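Tagged: List archive > Home & Kitchen > Sourdough and Slow Breads
From: Lorna Ambrosio
Posted in May, 9:40 pm

Subject: Re: rye that won't hold its shape

Hello Jonalyn, and hello everyone,

I meant to answer this days ago and then my sister came to stay, and you know how it goes, you sit down to write to a friend and somebody wants to know where the good scissors are. But I have been thinking about your loaf on and off the whole time, so please forgive the length of what follows. I'll put your message in again first for those who have joined us lately (welcome!).

Jonalyn Buenaventura wrote:

> Dear all,
>
> I have been trying the Sulerberg rye from the spring handout and I'm
> ready to cry. The dough looks lovely after mixing. It rises fine. Then
> I tip it out and it spreads across the counter like pancake batter,
> and by the time I get it to the oven it is two inches tall if I'm
> lucky. The taste is good! My husband eats it with pickled herring and
> says leave it alone. But I'd like one loaf I can make a sandwich with.
>
> I'm using the dark rye from the mill at Rerkham, the same as Ramil
> does, and my starter is the one Ginevra gave out, which I feed in the
> evening. I have tried adding flour and it only got gummy. Is it my
> shaping? Is it the water? I don't own one of those cane baskets and
> I'd rather not buy one for a bread that hates me.
>
> Jonalyn

First of all, the bread does not hate you. That recipe is a very wet one, and I think the handout should have said so in bigger letters. I typed up the handout, so you may blame me. It was written for people who bake it in a pan, the way my mother-in-law always did, and somewhere between her kitchen and my computer the line about the pan went missing. So that is one answer right away: use a loaf pan, grease it well, wet your hand, press the dough into the corners and smooth the top as if you were icing a cake. You will have your sandwich.

Now, if you want it round and free-standing, as Ramil makes it, that is another matter, and I did pick his brain on the phone. He holds back some of the water. The Rerkham flour he gets is ground quite coarse, and he says it takes its time drinking, so he mixes it, walks away for half an hour, and only then decides whether it wants the rest. Often it doesn't. He also swaps a little of the rye for bread flour, though he asked me not to tell Ginevra. Sorry, Ramil.

About the basket, please don't spend the money. I got through 21 years of bread without one. Any mixing bowl with a floured cloth in it will do the job, and plain smooth cotton is what you want. I have seen people use terry, and I did it myself once in a hurry, and I can only say that rye dough and terry loops form a friendship that lasts through several washings. Keep terry for drying your hands. I also like to have a tray on the table while I'm working, for the scraper and the flour cup, so the sticky things have somewhere to go. My grandmother used the lid of a cookie tin and it served her very well.

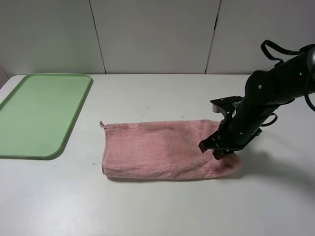
Page last changed: May, 6:15 am

Where was I? The shaping. I don't think you should knead rye at all, not in the way you would knead a white dough. There is very little in there to stretch, and the more you work it the more it sticks to you and the crosser you get. Wet your hands and the counter (water, no flour, I know it sounds backward) and just pat it and turn it and tuck the edges under with the scraper. It should take you less time than it took to read this paragraph. Then flour the outside generously and into the bowl with it, seam up.

The other thing I wondered about is the second rise. You say it rises fine, and I believe you, but rye goes past its best very quickly, especially once the weather warms up. In my kitchen it got away from me last summer more times than I'd like to admit. I'd look for little cracks in the floured top. When you see the first ones opening, about like dry mud, have the oven good and hot already. If you wait for it to look properly puffy like a white loaf, it will sigh and lie down when you tip it out, and that sounds an awful lot like what you described.

As for the starter, feeding in the evening is fine if you're mixing first thing in the morning. If you are a late sleeper (no judgment from me) it may be a bit tired and sour by the time you get to it, and a sour starter makes for slack dough. Ginevra told me she gives hers a second small feed and uses it 2 hours later, when it's domed on top and smells like apples. I tried that and I did like the result, although it means getting flour on my robe.

And one more, then I'll stop. Let it cool all the way before you cut it! I know, I know. But the gumminess you mentioned may be partly that. I wrap mine in a dish towel and leave it until the next day, and my late husband, who had no patience in any other department of life, agreed it was worth it.

While I have you all: Ariel Lumanlan is putting together the order for the Grarska caraway again. He needs 6 households to make up the minimum box and so far he has four, counting me. Write to him directly, please, and not to the list, as last time it got very muddled and somebody ended up with fennel. I also still have two glass jars from the potluck, one with a blue lid, and I'd be happy to see them go home.

Jonalyn, do write and tell us how the next one comes out, even if it's flat. If it is flat, slice it thin, toast it slowly in a low oven, and call it crispbread. Your husband can have it with his herring.

With love from a floury kitchen,
Lorna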